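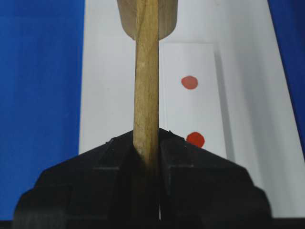 The Mallet Question: Where Machines Stand on Ordinary Chores
Opinion
Grażyna Chmielewska
Oct 29, 2022

Employers and households have been told for a long time that the machine able to do their chores is close at hand. The claim deserves a careful answer, and it should be tested against plain work. This essay takes one such piece of work, the use of a wooden mallet on a marked target, and asks what it shows about the state of the art and about the decisions now facing small manufacturers, care homes and public buyers.

The choice of a mallet is deliberate. At Drakby, where I advised on the layout of the joinery shop, new staff are handed a mallet in their first hour. It closes a tight joint, seats a peg and persuades a drawer runner into line. No training course is devoted to it. A supervisor shows the tool once and moves on to the subjects considered difficult, such as reading a cutting list or setting a fence.

For a machine the order is reversed. The cutting list can be read by software at modest cost, and the fence can be set by a motor. The mallet remains a problem. It must be picked up from wherever it was left, held firmly enough that it does not turn in the grip, and brought down on the right spot with the right force. Each of these steps can be done by a machine under suitable conditions. Doing all of them in a row, in a room that changes from day to day, is another matter.

The Grip and the Blow
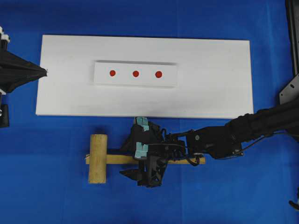 A mallet with a plain straight handle gives a gripper very little help. A human hand feels the handle begin to roll and tightens before the owner has noticed. A gripper with two fingers has to prevent the roll by pressure alone, or detect it and correct it in time. If the head has turned even slightly, the face no longer meets the work squarely, and a tap meant for one mark lands beside it.

Targets such as red dots on a white strip are a sensible way to study the matter. They separate the question of aim from the question of judgment. I would caution readers, however, against treating success on such a target as success at the chore. The joiner's peg has no red dot on it. The joiner listens to the change in sound as the peg seats and stops there. A machine that strikes the correct point and does not know when to stop will split the rail.

I make this point with some sympathy for the engineers. The Rowbotham trial, which I observed over 15 working days, was run by capable people who described their results modestly. The arms were given 2 jobs, seating pegs and sorting hand tools into trays. Sorting went well by the end of the second week. Pegs went well when the pegs came from one batch. When the supplier changed the timber, the staff spent some 6 hours adjusting the program, and during that time the pegs were seated by hand.

The brochure from Flakov, which supplied a competing system, made no mention of adjustment time. In my view this is the figure a buyer should ask for first. A machine that works steadily for a month and then needs a day of expert attention may be a fine purchase for a large plant with its own engineers. For a shop of six people it is a heavy burden, and the burden usually falls on whoever is least able to refuse it.

What a Home Asks

Domestic work raises the same difficulty in a sharper form. A shop can fix its benches to the floor and label its shelves. A home will not be arranged for the convenience of a machine, and it should not have to be. Things lean against other things. 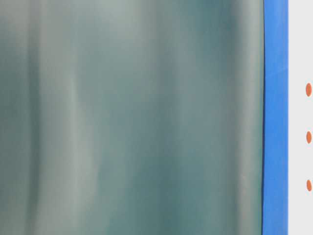
The residents of the Andside housing scheme, when consulted on assistive equipment, asked for help with lifting, reaching and carrying laundry between floors. These were modest requests, and every one of them involves soft or awkward objects handled near people. I know of no machine on sale that I would recommend to them for this work today. I do know of several good lifts, trolleys and grab rails, and the scheme was right to spend its budget on those.

It does not follow that research should slow. Progress on small tasks is real progress, and a machine that can take hold of a simple tool and use it with care would be useful in many trades. Public money should continue to support this work, on the condition that failed attempts are published alongside the successful ones. Buyers, for their part, should ask to see the chore done in their own building, with their own tools, by a machine whose makers have stepped back from the bench.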